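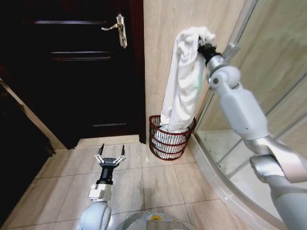
Misteo Bath Towels: Seven Months In, and Here Is Where I've Landed

Home Kitchen Bath Bedding Laundry Archive

August 2021
by Firdevs Keskin

I should start with the old towels, because they explain why I spent what I spent. They were a wedding present from my aunt, a sort of dusty green that went with a bathroom we no longer live in, and by last winter they had reached the stage where the edges curl up like bacon and you can see daylight through the middle. They still dried you, if you were patient. My husband would happily have kept them until they dissolved. I would not, and when the January white sale came around at Gondex I went in for a shower curtain and came out with a full set of Misteo towels in white (and no shower curtain, which we don't need anyway, we have a glass shower. I don't know what I was thinking).

The full set was $255. I know! That's bath towels, hand towels, washcloths and a bath mat, and it was on sale, and I still sat in the car for a minute afterward. If you buy the bath towels one at a time they're $44 each, so the set is the better deal if you need the mat and the little ones. If you have perfectly good washcloths at home, just buy the big towels.

What you get

Misteo makes two weights, the Daily and the Hotel. I have the Hotel, the heavier one. They're all cotton, looped on both sides, with a flat woven band near each end and a hanging loop sewn into the side seam. I want to say something about that loop. Every towel I've owned has had its loop on a short end, so the towel hangs down in one long tail and drags on the floor if your hook is low. With the loop on the long side the thing hangs wide and folded over itself, and it clears the floor in our bathroom with room to spare. It's such a small thing and I think about it more than I think about anything else on this list.

The bath towels are big. I'm tall and I can wrap one around me and tuck it and walk down the hall to answer my phone. My daughter, who is nine, looks like a burrito in hers.

The mat is fine. It's a thick towel shaped like a mat. It has no rubber on the back, so it slides a bit on tile, and I put one of those grippy mesh things under it.

The first few washes

Oh, the lint. The tag says to wash before use and I did, twice, warm, no softener, and I was still picking white fuzz off my black sweater at the end of the month. The dryer screen after that first load looked like I'd dried a sheep. If you get these, please wash them alone. I put a pair of navy leggings in with the second load thinking the worst was over, and those leggings have never recovered.

They also didn't dry me very well at first. New towels have some kind of finish on them that makes them feel silky in the store, and then you get out of the shower and they just push the water around on you. By the fourth or fifth wash it was gone and they started drinking. I mention it because I almost returned them in the second week, and I would have been sorry.

A friend told me to do the first wash with a cup of white vinegar. I tried that with the hand towels and not with the bath towels, and yes, the hand towels came around faster. Not a scientific study.

How they feel now

Lovely. Really lovely, still. They've flattened out somewhat from that puffy store look, but they're soft and thick and they soak up everything, hair included. I have a lot of hair. With the old green ones I needed a second towel for my head and with these I do my hair and the rest of me with the one, if I do the hair last.

They are heavy when wet. I don't mind it, but my mother-in-law stayed with us for a while in the spring and she asked (very nicely) if we had something thinner. Her hands bother her and wringing or even lifting a soaked bath towel was a chore. I got her one of the Daily weight to try, and she liked it enough to take it home with her. So if you have arthritis, or you're buying for someone who does, skip the Hotel and get the Daily. It's cheaper, too.

Drying time, my one big complaint

You can't have a towel this thick that also dries fast. On a hook, in a bathroom with one small window, mine is still damp at bedtime after a morning shower. Spread out on a bar it does much better. We have one bar and three people, so you can see the problem. In July, when it was sticky out for a couple of weeks straight, I could smell them by day three. Not terrible, but there. That musty swimming-bag smell.

What worked for us was changing them more often and never, ever dropping them in the hamper wet. Our hamper used to be a lidded wicker thing that my sister gave me and it was pretty and it was a disaster, everything in the bottom of it came out smelling like a pond. Now the used towels go in an open red wire basket in the corner by the shower, where air can get at them, and I empty it before it gets packed down. If I were starting over I'd buy the basket first and the towels second.

If yours already smell, hot water and half the detergent you think you need, then a second rinse. Most of that smell is old soap. And no dryer sheets! They coat the loops and you're right back to pushing water around.

Staying white

I was nervous about white. I'd always bought colors on the theory that they hide things. But with white I can use hot water and oxygen powder and not worry about it, and so far they've come out of the wash as bright as they went in. The things that haven't come out so easily:

Self-tanner. My own fault. It faded after several washes and there is still a ghost of it on one corner if you know where to look.

Mascara. Comes out if you rub a little dish soap in before washing. Doesn't if you forget and it goes through the dryer.

Acne cream, the kind with peroxide in it, is the one that ruins colored towels by bleaching orange blotches into them. On white you can't see a thing. If you have a teenager, buy white. That's my whole argument to my brother, who has two.

I've also had one pulled loop that turned into a long thread, courtesy of the cat. I snipped it flush with nail scissors and it hasn't run.

The others I looked at

Before the sale I'd borrowed and bought a few single towels to compare, which my family found very funny.

The Carkov waffle towel is thin and dries in no time at all, and it takes up hardly any room in the closet. I wanted to love it. It just felt like drying off with a dishcloth, and it went baggy after washing, wider than it started and quite a bit shorter. I kept it for the gym bag where it does great. For a boat or a camper, or a bathroom with no window, I'd pick it over the Misteo.

Gamage makes a bamboo blend that was the softest thing I touched in the store, like a rabbit. It pilled. It also got a grayish cast after a while even though I'd washed it with the same stuff as everything else. I'd give that one 2 stars and the second star is for the rabbit feeling.

And then the house brand at Gondex, which costs next to nothing and is, I have to admit, a decent towel. A bit scratchy, a bit small. It's what I'd buy for a college kid, or the beach, or the dog.

Odds and ends

They do shrink a little, mostly in length. The woven band shrinks more than the rest so the ends pucker. Tugging it straight while it's damp fixes that until next time.

Three bath towels is a full load in my machine. Four goes in but doesn't rinse well.

Customer service: one hand towel arrived with its hem half undone. I wrote to Misteo on a Sunday night with a picture and had a replacement by the end of the week, no arguing, and they didn't want the bad one back. I hemmed it myself and now it's under the sink for spills.

The gray color, which I saw at my neighbor's, is bluer than it looks on the website.

Would I buy them again? The bath towels and hand towels, yes, in white, and on sale. I'd leave the mat on the shelf and put that money toward a second towel bar, which my husband has promised to put up before the weather turns. I have the bar. It's in the hall closet, still in the package.

Contact | © 2021 Firdevs Keskin | Back to top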